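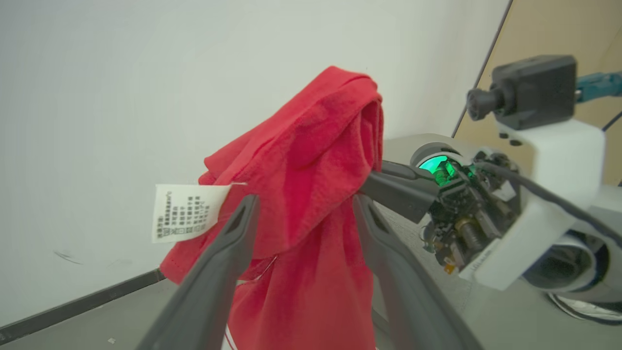 ## Clothing swap returns to the Brulville library in June

The spring clothing swap brought in 117 people, more than the downstairs meeting room could comfortably hold. The June swap will be upstairs in the reading hall, which has wider aisles and an elevator. Doors open at 10 a.m. and close at 2 p.m.

The rules are the same as before. Bring up to 7 items per person, clean and in a condition you would give to a friend. Each item you hand in gets you one token, and each token is good for one item from the tables. Children's clothes go by the bag, one token per bag, and you can fill the bag yourself once you are inside.

We take shirts, pants, skirts, dresses, sweaters, jackets, scarves and hats. Shoes are fine if the soles are sound. Please leave underwear, socks, swimwear and pillows at home. Last time we ended up with two boxes of pillows and had to pay to get rid of them.

### Drop-off

You can bring clothes on the day or leave them at the front desk during the week before. If you drop off early, put your name on the bag and ask for your tokens then. We can't look up bags afterward.

Harpreet Li is running the sorting tables again and has asked for a few things:

- Check all pockets. We found keys, a bus pass and a hearing aid case in the spring. The keys are still at the front desk.
- Leave the care labels in. People want to know if something can go in the dryer, and it saves questions at the table.
- Button shirts and zip up jackets before you fold them.
- Don't use hangers. We have more than 400 and no more room for them.

If a size tag is missing, pin a scrap of paper to the collar with your best guess.

### Mending table

Stamatia Sfakianakis will be at the mending table from 11 a.m. to 1 p.m. She can sew on buttons, close small seams and fix hems while you wait. Zippers take longer and she will only do them if the line is short. Bring your own thread if the color is unusual. The table has black, white, navy, gray, red and two shades of brown.

Joris Dijkstra will show people how to darn a sweater elbow at noon. You don't need to sign up. He would like everyone to bring a sweater that already has a hole in it.

### What happens to the leftovers

Anything still on the tables at closing goes to the Pelkonen Street thrift store, which picks up the same afternoon. Clothes that are too worn to sell are cut into cleaning rags. Last time the rags filled four bags, and the bike workshop took all of them.

### Help wanted

We need people to set up tables at 8:30 a.m. and to fold clothes during the day. A shift is 2 hours, and helpers get three extra tokens. We are also short on mirrors. If you have a full-length one we can borrow, leave a note for Oskari Lappalainen at the front desk with a phone number. He has a van and can pick it up.

Parking behind the library is closed for paving through the end of the month, so use the lot by the post office.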